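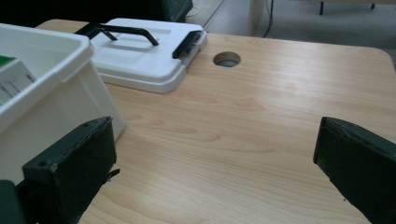 18 December 2019
By Ostap Yurchenko

Section 4. Entering a Tournament Group in Jalness

Complete this section after all teams have been registered. The user must be signed in with a Competition Secretary account.

1. Open the Competitions menu and select New Group Stage.
2. Enter the name of the tournament, for example Ilville Under-17 Cup.
3. Assign each team to a group. A team may not appear in more than one group.
4. In the Advancing Teams field, enter the number of teams that proceed from each group. The default value is 2.
5. Select the order of tie-breakers. Goal difference is applied first unless the order is changed.
6. Select Generate Fixtures and review the list of matches.
7. Select Publish.

Note: The squad lists of a single competition may contain up to 600 players. Clubs using the Plinent import file should refer to Section 7.

Caution: Changing the tie-breaker order after the first result has been entered recalculates all standings. Export the current table before making the change.

Note: Match reports are limited to 2,000 characters. Reports carried over from versions released before September may be shortened to 500.

Requests to reopen a published group are to be sent to Vitalii Hordiienko at the Koval league office.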